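# "It can do the shelf. It can't do the shop"

6/26/21

The workshop at Bivbridge is on the first floor, over a tyre place, and the stairs are narrow enough that the robot arms had to come up in pieces. The engineer who runs it has worked there since it opened in February of last year. Before that she managed the stockroom of a garden centre, and she still talks like someone who has had to get a delivery put away by closing time.

I asked her first whether a machine could do that job now.

"No," she said. "Parts of it, on a good day. If you gave me the same bag in the same place every time, I could have done that years ago. A shop doesn't give you that."

Her team of 11 works on a project called Marico, which teaches pairs of arms to handle the sort of goods a small shop sells. A person steers the arms through a job again and again, and the software learns from the recordings. They have 3,000 recordings so far. She would like a good deal more.

Bags are the worst, she said. A box keeps its shape when you take hold of it. A bag of compost sags, and the weight goes to whichever end you aren't holding.

"You and I don't think about it. You put your other hand under. Getting the second arm to go under at the right moment took us most of the winter, and it still goes too early."

She had the figures for their last full trial, on moving bagged goods from one place to another. The arms made 291 attempts and got through a little over half without somebody stepping in. Small packets did better. Anything with a stem did worse, and she has stopped giving dates for that.

I said that half sounded poor for a shop.

"It's useless for a shop. If you had a Saturday lad who dropped half of what he picked up you'd send him home. But it was nearly nothing when we started, so I'm not gloomy about it."

Speed is the other trouble. A job she can do in ten seconds may take the arms 2 minutes, and the arms don't notice when they have made a mess. She would still have to sweep up after them. 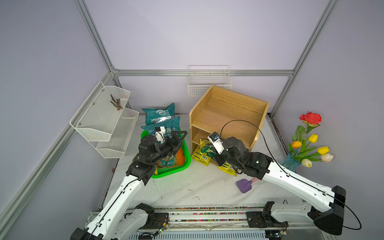 *The two arms at Bivbridge, with soil bags and snack packets to handle.*

The garden shop chain Dobos has asked whether it could have a pair for one of its branches. She told them to wait. A customer reaching across at the wrong time is a problem her team hasn't begun on, and she doesn't want it worked out in front of the public.

Homes are further off still, in her view. She was once at a firm called Zarlow, which wanted a machine to clear the table after supper. They built a kitchen to test it in and the machine got quite good at that kitchen. Then they moved the bin.

"People ask me when it'll do their washing-up. I say, buy a dishwasher. It's a robot, it works, and you can get one this week."

What she does expect, within a few years, is overnight work: filling shelves in a locked shop with a person somewhere in the building to sort out whatever gets stuck. She thinks small packets will come first and bags some time after.

I asked if she would have wanted one in her old stockroom.

"For the heavy bags, yes. My back would have liked that. I'd have kept it away from the plants."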